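Where Does This Live? Sorting the Play Kitchen
Speaker notes, Gritmont toy library open evening
Slides advance on the click. Lights down for the pictures, up again for questions.

Opening (keep it short, they've had the sandwiches by now)

Good evening. I was asked to talk on "the play kitchen as a learning environment" and I have decided to talk about tidying it. Anyone who came for the other talk is welcome to stay and feel cheated.

Some background. Our catalogue at Gritmont runs to 919 items. That sounds impressive until you learn that a slice of plastic pepper is an item. So is a lid. The pot the lid belongs to is a different item, and in my experience the two have been living apart for some time.

PAUSE. If no laugh, carry on as though none was wanted.

The Wegener question

The first kitchen we owned was a Wegener. Lovely thing, solid, weighed as much as a pony. It came with a printed card showing where every piece of food should go at the end of play, drawn by somebody who had plainly never met a child or, I suspect, a carrot. Fruit in the left cupboard, fish in the right, bread on a shelf of its own like a bishop.

We followed that card for 2 years. Then one Sunday I stayed behind to do the shelves and found I was the only person in the building who knew the bread had a shelf.

So the first point of the evening, and it is on the handout: a system only you understand is a hobby.

CLICK
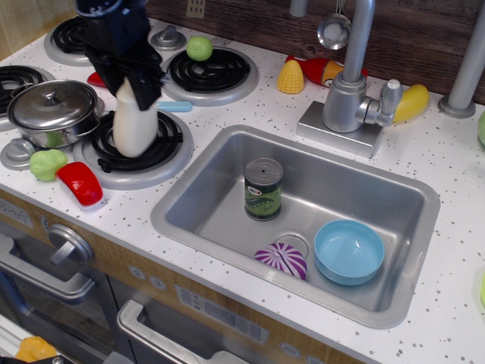
Hobs are where I'd like to begin, because the hob is where everything ends up. You can build all the cupboards you like. A flat surface at elbow height will beat them every time, and a flat surface with circles drawn on it will beat the other flat surfaces. Children see a ring and put something on it. In this one an apple has been given a coil to itself, which no recipe I own would support, and the fish is stretched out behind the tap with the air of a guest who was told there would be a pool. The corn has at least stayed upright. I have stopped calling this sort of thing mess. A whole apple on a burner is a decision, and if you ask the cook about it you will get an answer, generally a long one.

(Do NOT tell the soup story here. It goes under "pots" and it's too long even there.)

Pots

A pot with a lid is a cupboard with better publicity. Before you announce that anything is missing, lift the lid. I have found in pots: a sock, a bus ticket, the other lid, and once the instructions for the kitchen.

Soup story if time. If the clock at the back says ten to eight, no soup story.

Buying food, and when to stop

This is the part where I lose the grandparents.

The Trindik catalogue will sell you a tub of assorted play food and the tub is very good value. Do not buy the tub. We bought the tub. The kitchen worked well before it, and afterwards what we had was a wholesale market. Children would tip it out, stand in it for a bit and go off to the train set.

What we put out now is a pot, a bottle, a utensil and a modest heap of food, mostly in different colours. The rest waits in a box on top of the wardrobe and takes its turn. People worry that this is mean. I can only report that when we swapped the sausages for a banana in March it was received like news from abroad.

On colour: helpful for putting away, up to a point. "Find me all the green things" will clear a good part of a worktop while you drink something hot. It also produces the green crayon, the green chair and a small boy in a green jumper, so phrase it carefully.

CLICK

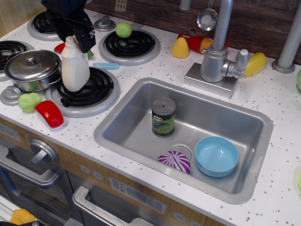 Slide 2. The same worktop, with the sink. Bottle on the front-right ring, pepper slice and greens at the near edge.

Let them look. Then ask: what would you put away first?

Gromport branch all said the bottle. I'd say nothing on the hob at all. I'd do the front edge first, the greens and the pepper, on the grounds that things at the front edge are halfway to the floor and the floor is where I kneel. Then the back, where the yellow things gather. Hob last. Whoever was cooking minds least about the hob if it is still there when they come back from washing their hands.

Someone will ask about the bottle. Is it milk or is it washing-up liquid? I have heard it argued hotly both ways and I advise you to stay out of it. Label the shelf BOTTLES and go home.

Also worth a mention: the sink. Grown-ups say "pop it all in the sink" and believe they have tidied. They have moved the heap to a hole.

The routine, as it stands

(Read from the handout, slowly, they like to write it down even though they have it.)

Four-minute warning, then the warning again, since the first one is never heard.
Food goes in the basket. One basket. No sub-baskets.
Lids on pots, after looking inside.
Utensils in the pot if they fit, beside it if they don't.
Hob cleared by whoever cooked.
Count nothing. If a piece is lost it will be under the radiator, and it can stay there until the spring clean.

Money, briefly

I have been asked to say that the new kitchen fund stands 3,000 short, that the tin is by the door, and that it is heavier than it looks because of the lid. The lid is item 4 in the catalogue. Please leave it on the tin.

Lights up. Questions until the caretaking people start jangling.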